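Sound bath number three

Sun 13 July

I went back to Farkutport for another sound bath, my third since the winter. A few readers asked what these evenings are like and whether they help with sleep, so I'm writing it down while I still remember the order of things.

The group is run by Şükran Akyol, who trained as a massage therapist before she bought her first set of bowls. She rents the long room over the Furkingate bakery. It costs 20 dollars at the door, cash or card, and the room holds up to 50 people if the mats are laid close together. It was less crowded this time and I got a spot near the radiator, which was off.

You lie down for 45 minutes. Before that there is a short breathing exercise, four counts in and six counts out, and people who don't want to do it can just settle in. Şükran starts with the low bowls and moves to the higher ones slowly. Aurelio Becerra plays the gong, and he has gotten a lot softer with it since December, when the first hit made me sit up.

I didn't fall asleep. I did lose track of the time, and my jaw let go at some point, and I had not known I was clenching it. My left hip bothered me on the hard floor, same as last time. I'm bringing a second blanket to go under it next month. 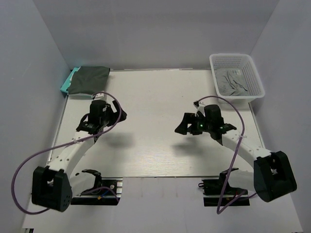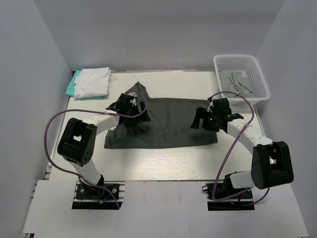
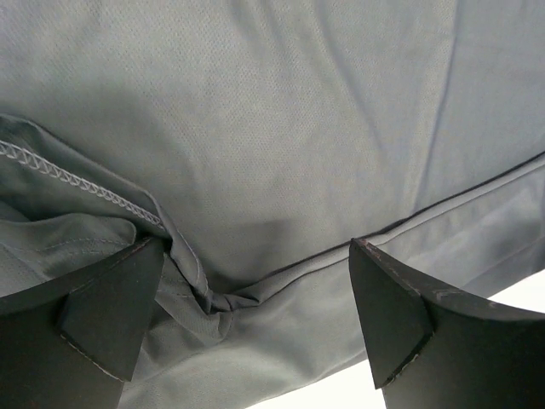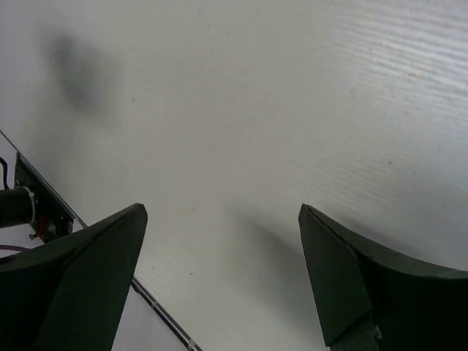 3 min read

After the bowls there is tea, and that part runs long. I talked with Arsen Nechyporuk, who has been coming since the start. He keeps a notebook of how he sleeps after each session and says the first night is usually good and the second is the same as always. That matches what I've noticed. I slept straight through on the night of the session and was up at three the night after.

So I wouldn't call it a treatment for anything. I take my blood pressure pills as before and my doctor knows I go. What I get from it is most of an hour on the floor with no phone, and I don't manage that at home.

Some practical things, for those who wrote to me:

Eat early. I had soup at five and that was fine. In the spring I ate a burrito on the way over and regretted it.

Wear socks. The room cools down once the door is closed and you aren't moving.

If you have hearing aids, talk to Şükran first. She will put you at the far end from the gong. Same if you are pregnant or get migraines – she asks at the door anyway, but it's easier to sort out before the mats are down.

Parking behind the bakery fills up. Bus 59 stops across the street and the last one back leaves after the tea, with a little time to spare.

I also tried the Jilano evening, the one across the river that Ostap Derkach told me about. It's chanting more than bowls, and you sit on chairs. I liked the people but my voice gave out halfway and I spent the rest of it humming. Ostap goes every week and loves it. I may try once more in the fall, with water.

Yurii Zhuravel asked in the comments whether he should buy a bowl to use at home. I bought a small one last year and I've used it maybe six times. It sounds nice. It sits on the bookshelf next to the thermostat and mostly I dust it. If you can borrow one for a couple of weeks first, do that.

The next session at Furkingate is in August and sign-up is on the sheet by the stairs, or you can call the bakery and they will write your name in.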